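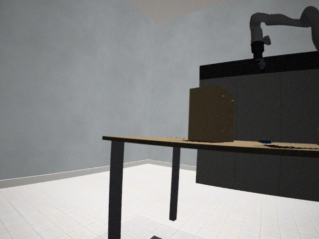
Charalambos Stefanou writes that the paper lantern template still prints too small, and he wants to know why the ticket was marked solved on Saturday.

Fair question. I didn't mark it. Log so far:

Template: Levano lantern sheet, card version, for a class of ten-year-olds.
Reported: cut slits don't meet the fold line. Lanterns won't close.

Try 1. Kontogiannis told him to set the printer to 100%. He says he had. I believe him, as my own copy came out at 196 mm where the sheet says 200.

Try 2. Changed the paper from Letter to A4. Same 196. The help page swears this cures it. I doubt whoever wrote it owns a ruler.

Try 3. Turned off "fit to page" in the viewer as well as in the printer box. Got 200 mm. Slits meet the fold, glue tab fits.

I'm not calling it fixed on one printer. Charalambos, please print page 2 only, on scrap, and measure the long edge before you waste any good card.

Status: open.

We use cookies to remember your settings. Accept | Manage choices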